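The Small Print Generation

Why so many of us have started reading the backs of packets, and what we hope to find there

By Kaan Aksoy

Dinner at Hülya Canpolat's place starts late. Before anybody gets a plate there's the business of the shopping, all of it out on the counter, back side up. She reads. Her son reads over her shoulder. Salt first, then sugar, then whatever comes after the word "contains."

"My mother smelled things," she says. "I read them."

Ten years ago she'd have felt silly. Now half her building does it. There's a group chat, there are arguments in the group chat, and last August one of those arguments got so heated over a jar of pickled peppers that two neighbors stopped sharing a parking space.

I've been following people like Hülya for most of this fall. Label readers. Some have allergies in the family, some are on a diet, a few just got curious in lockdown and never stopped. What they share is a stubborn belief that the back of the packet is where the truth gets put. The front is for selling. The back is for them.

It's an old faith. Kevser Akgül collects printed food wrappers and shop papers, and the oldest thing she owns is a grocer's handbill from 1734, folded in four, a warning to customers about tea that had been cut with leaves of something else. No ingredients list, obviously. Just a name, a street and a promise. She keeps it in a drawer with the tissue paper and brings it out with both hands.

"He's saying trust me," she says. "Everything after that is people finding better ways to say trust me."

The modern back panel came in piecemeal. Weights first. Then ingredients, then the grid of numbers, then the barcode, then dates stamped on at the end of the line by a machine that doesn't much care what it's printing over. Each one won its little patch of space and never gave it back. A small bag of snacks now carries more words than some birthday cards, and in type you'd need good light for. 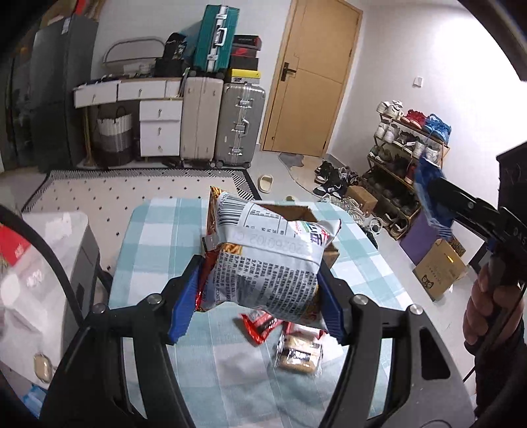 Barcode, nutrition table, stamped date: the back of a snack bag, printed in Chinese.

Rizal Entili lays out packaging for a living. He works at Drotent, a small studio above a tire shop, and he's the person who gets the phone call when a client wants one more language on a sachet. He talks fast and draws while he's talking.

The front gets months, he tells me. Meetings, color tests, the works. The back gets an afternoon. Usually a bad one. Somebody sends a spreadsheet, the legal text has grown by 9 lines since the last version, and the panel is still the same size it always was. So the type shrinks. Or the spacing goes. Or the recipe suggestion gets dropped, which he minds more then anything, he likes the recipe suggestions.

What does he read at home?

"Nothing. I cook from the market. I can't look at it."

Dates are the sore point with everyone I spoke to. Best before, use by, packed on, and the order of the numbers changes depending on where the thing was made. Huệ Lại runs a shop called Clonach, dried goods and sweets mostly, a lot of it imported, and she says the date question comes up more than price. Customers hold a bag up to her across the counter and just point. Is this the day it was made or the day it dies?

She has an answer for each shelf. She used to have a laminated card by the till with the formats on it, but people kept taking pictures of the card and holding up the line. So now she does it by mouth. Slower but friendlier, she reckons.

Her other job, unpaid, is translator. Customers bring in things they bought someplace else, gifts from an aunt, stuff picked up at an airport. What is it. Is there peanut. Do I boil this or do I eat it. She reads Vietnamese and English and can get by in some of the rest, and when she can't she phones a friend — there is always a friend — and the whole line waits and has opinions.

And this is where the pictures come in. Little line drawings, numbered. Rizal calls them the only honest part of the job. No adjectives in a drawing. A hand, a dotted line, tear here, pour that. If it's done well then someone who can't read one word of the text gets their lunch. If it's done badly you get his early work for Flulow, an instant soup, where the arrow meant to show steam looked like an instruction to throw the cup in the air. They reprinted. He still has the originals.

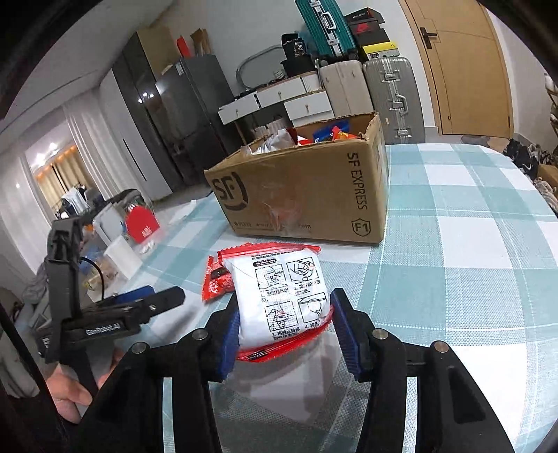 Four numbered panels on a white packet, with tearing it open among the steps.

Good drawings take longer than good writing, he says, and they pay worse. Four steps is about the limit. Past that people skip to the last one and work backwards.

There's been talk for years of getting rid of most of it. Put a code on the pack, let the phone do the rest. Hülya isn't having that. She tried an app called Dönmez for two weeks, scanned everything, and came away with a sore thumb and a lot of notifications about lentils. The allergy warning took three taps to reach. On the packet it's right there in bold.

Kevser worries about it for a different reason. A web page changes and the old one is gone. A wrapper stays put. She has boxes of them, pressed flat, smelling faintly of old chocolate and pepper, and she can tell you to the year when a certain biscuit lost its butter. The company never announced it. It was just there, on the back, fourth word in.

When I left Hülya's the shopping was put away, all but a bag of rice crackers her son had failed on salt. He was eating them anyway, standing up, reading the packet again while he chewed.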